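Section 4: Budget

Our team was given $3,369, a figure whose origin remains a mystery. The grippers were quoted at $2,000 by Lotoder. Walczak wanted $1,000 more for the same thing in a nicer box. We set aside $50 for produce and props, and the rest went to cables, which is where all money goes.

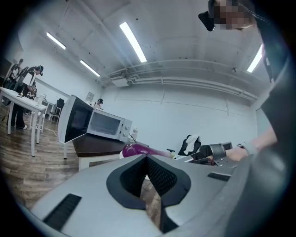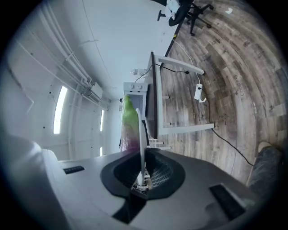 Kitchen task, hand-held grippers.

Trisier read our draft and replied that we had budgeted nothing for spare finger pads, and would we like to guess what breaks first.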